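4. First-time seasoning and heating

Your Grindex crepe griddle leaves the factory with a coating of oil that protects it in shipping and tastes like a hardware store. Remove it before you cook anything you plan to serve to a paying customer.

1. Wash both cast-iron plates with warm water and a drop of dish soap. This is the only time soap is allowed near them.

2. Dry the plates completely with a towel. Air drying is a fine way to grow rust.

3. Plug the griddle into its own outlet. At full power it draws 2860 watts, and it does not share well with a blender.

4. Turn both dials to 9 and leave them there until the plates stop smoking. Run the exhaust fan, and warn whoever is in the dining room.

5. Turn the dials down to 5. Wipe a thin film of oil over each plate with a folded cotton cloth held in long tongs. Thin means thin – if you can see a puddle, you have made varnish.

6. Let the oil bake until it turns dull, then repeat step 5 until the surface is an even dark brown.

CAUTION: The outer ring stays hot long after the power light goes out. The light reports on the electricity and has no opinion about your fingers.

NOTE: The first crepe of the day will stick. Eat it behind the counter and move on. 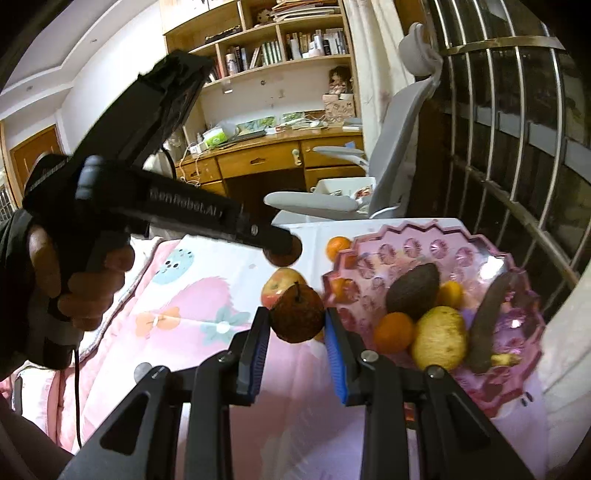

FILLINGS AND TOPPINGS

The Skaler topping rail clips to the front of the griddle and holds up to four pans.

1. Hook the rail over the two front studs and push down until it clicks. If it doesn't click, it is upside down.

2. Load the coldest fillings last. Sliced fruit goes in the pan farthest from the plates, unless you are selling jam.

3. Keep sugar and syrup off the bare iron. Fold the crepe over them first.

4. Empty the pans at closing and wash them by hand. The dishwasher will warp the lids, as Cletus Thibodeaux of our test kitchen established with an entire set.

CAUTION: Do not lean on the rail. It is rated for 2000 grams of fruit and cheese, and no elbows.

For replacement pans, ask your dealer for the Skaler 4000 kit. Batter spreaders are covered in section 5.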